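Milham lança versão 2 do software de planeamento Hirum e pede que ninguém espere milagres

Comunicado de imprensa
Fevereiro de 2020

A Milham disponibiliza a partir deste mês a versão 2 do Hirum, o seu software de percepção e planeamento de movimentos para braços robóticos com pinça. A nova versão substitui a que foi distribuída em Novembro e que, segundo a própria empresa, não deveria ter saído com a etiqueta de «estável».

O Hirum recebe as imagens de uma câmara montada no pulso do robô, estima a posição das superfícies em redor e propõe uma trajectória à camada de controlo. A alteração principal está no modo como o programa trata superfícies lisas e sem textura. A versão anterior atribuía a um painel uniforme uma distância quase sempre plausível e muitas vezes errada. A nova devolve, em cada zona da imagem, uma estimativa e um grau de confiança. Se este for baixo, o planeador reduz a velocidade ou recusa o movimento.

«Temos lido muitos anúncios sobre robôs que compreendem o espaço onde trabalham. O nosso não compreende. Calcula distâncias, por vezes mal, e agora avisa quando desconfia do resultado», afirma Kourosh Ebrahimi, responsável técnico do projecto.

A empresa testou a versão 2 num conjunto interno de 400 trajectórias junto a paredes, cantos e painéis. Em 14 delas o planeador aceitou um movimento que devia ter recusado. A Milham publica a lista completa destes casos nas notas de lançamento e desaconselha que se tire do número uma taxa de erro geral – as trajectórias foram escolhidas pela própria equipa, no seu próprio laboratório, com uma única iluminação.

Ficam por resolver os reflexos, os vidros e as cenas em que a pinça tapa a única aresta útil. O módulo Furby, que permite repetir uma sessão gravada e comparar o plano com o movimento executado, continua em fase experimental e não deve ser usado para validar equipamento em produção. A integração com os controladores Løken, prometida para esta versão, foi adiada sem nova data.

O caso que mais ocupou a equipa foi o da aproximação a painéis foscos de cor única, em que pouco mais existe do que uma junta estreita ou o encontro com outra superfície para orientar a estimativa.

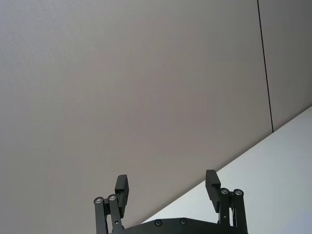

Rostam Babaei duvida que o grau de confiança resolva o problema: um planeador que recusa demasiados movimentos acaba desligado pelo operador, diz, e pergunta quantas das recusas nos testes eram mesmo necessárias. A Milham admite que ainda não mediu as recusas desnecessárias e que, sem esse valor, a comparação com a versão anterior fica incompleta.

A actualização é gratuita para quem já tem licença. O limiar de confiança pode ser alterado no ficheiro de configuração, mas a empresa recomenda manter o valor de origem durante os primeiros ensaios e conservar activos todos os meios de paragem independentes do software. O Hirum não é um sistema de segurança certificado – nem a versão 2 altera esse estatuto.

As notas de lançamento, o registo de falhas conhecidas e as instruções de migração acompanham o pacote de instalação. Os ficheiros de calibração da versão anterior não são compatíveis e têm de ser gerados de novo.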